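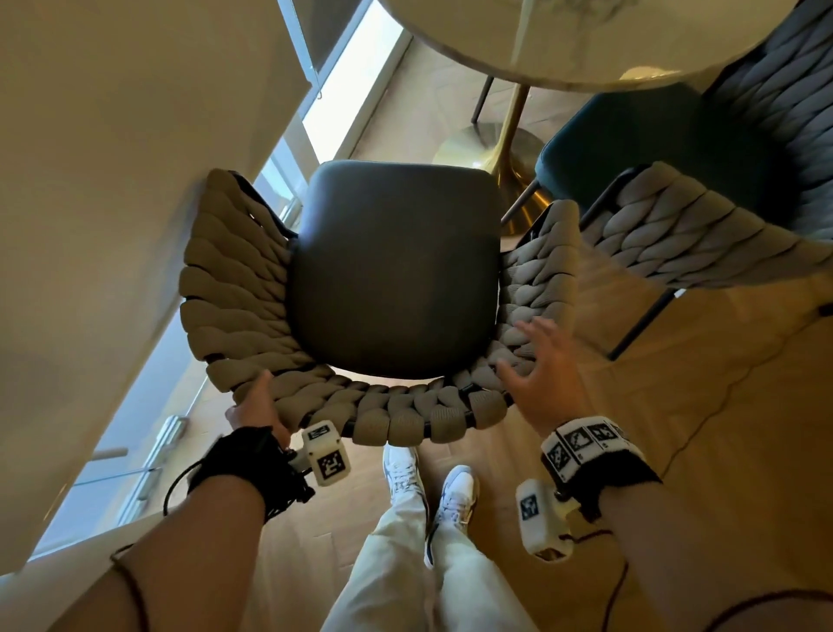
Wie bekommt man in der Küche besseren Handyempfang?

Meist hilft es schon, das Telefon an ein Fenster zu legen und WLAN-Telefonie einzuschalten. Kühlschrank, Backofen und Dunstabzug haben Gehäuse aus Metall, dazu kommen oft Fliesen und Wasserleitungen in der Wand. All das dämpft das Funksignal.

Den besten Platz finden

Gehen Sie mit dem Telefon langsam durch den Raum und bleiben Sie an jeder Stelle kurz stehen. Die Balkenanzeige reagiert verzögert. Genauer ist der Wert in dBm, den viele Android-Geräte unter „Telefoninfo“ oder „SIM-Status“ anzeigen. Er ist negativ. Bei -88 ist der Empfang gut brauchbar, unter -110 brechen Gespräche leicht ab. Notieren Sie die Werte auf einem Zettel, einmal mit geschlossener und einmal mit offener Tür.

WLAN-Telefonie einschalten

Die Funktion heißt je nach Gerät „WLAN-Anrufe“ oder „WiFi Calling“ und steht in den Einstellungen beim Mobilfunk. Der Anbieter muss sie im Tarif freigegeben haben. Bei Clukier war das in meinem Vertrag erst nach einem Anruf bei der Hotline der Fall, bei Iler ging es sofort. Danach das Telefon einmal neu starten.

Router richtig aufstellen

Der Router gehört nicht in den Unterschrank und nicht hinter den Kühlschrank. Gut ist ein offenes Regal auf Brusthöhe. Abstand zur Mikrowelle halten, mindestens 2 Meter. Während sie läuft, stört sie das Band bei 2,4 GHz. Wer kann, stellt das Telefon auf 5 GHz um. Die Reichweite ist dort allerdings kürzer, durch zwei Wände kommt oft nicht mehr viel an.

Reicht das WLAN nicht bis zur Küche, hilft ein Repeater auf halber Strecke. Ich benutze einen Shek in der Flursteckdose. Direkt in der Küche bringt er wenig, er kann nur weitergeben, was bei ihm ankommt.

Was sonst noch bremst

Handyhüllen mit Metallplatte für die Autohalterung abnehmen und noch einmal messen. Fenster mit Wärmeschutzbeschichtung lassen deutlich weniger durch als alte Scheiben, hier lohnt ein Versuch bei gekipptem Flügel. Mobilfunkverstärker mit Außenantenne bitte nicht auf eigene Faust betreiben. In Deutschland dürfen private Haushalte das nicht ohne Zustimmung des Netzbetreibers, und es kann teuer werden.

Telefon sauber halten

Mehl und Fett setzen sich in die Öffnung des Mikrofons. Dann klingt man für die Gegenseite dumpf, obwohl der Empfang stimmt. Mit einer trockenen, weichen Zahnbürste ausbürsten, keine Nadel und keine Druckluft.

Nachtrag: Encarnación Villanueva schreibt, dass bei ihr im Erdgeschoss nur der Wechsel ins andere Netz geholfen hat. Vorher mit einer Prepaidkarte testen, am besten auch an einem Freitag gegen Abend, wenn viele im Netz sind.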